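## Preguntas frecuentes sobre los bollos de Pedard

**¿A qué hora salen del horno?**
A las 5 de la mañana. Los encargos se recogen en el mostrador hasta las 3 de la tarde.

**¿Se pueden congelar?**
Sí, el mismo día de la compra y en bolsa cerrada. Duran 41 días en el congelador.

**¿Cómo conviene servirlos?**

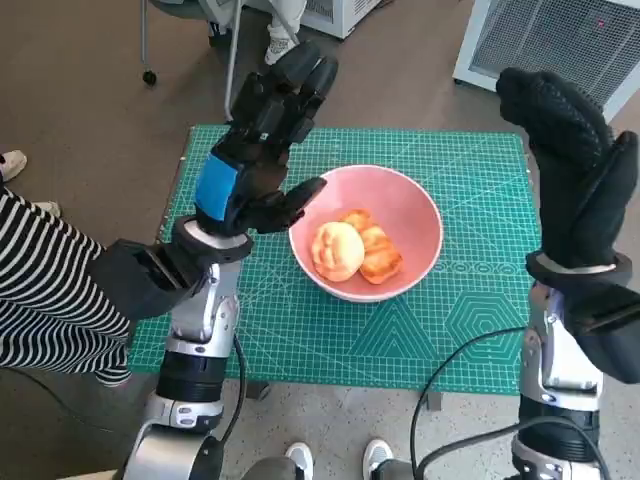
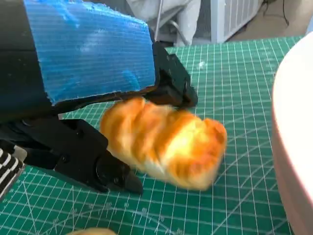
Los bollos se sirven templados y enteros, sin cortar antes de llevarlos a la mesa. Cinco minutos de horno suave bastan; el microondas ablanda la corteza. Para dos personas va bien un cuenco como el rosa, con un bollo para cada una — si son más, mejor una bandeja. La mantequilla se pone aparte.

**¿Llevan huevo o leche?**
Las dos cosas. En junio hacemos también una versión sin leche, solo por encargo.

**¿Con quién hablo para un pedido grande?**
Con Nanami Oda, en la tienda. A partir de 687 piezas lo lleva Riku Ogura y hay que avisar con una semana.

**¿Hacen envíos?**
No. Solo recogida en tienda.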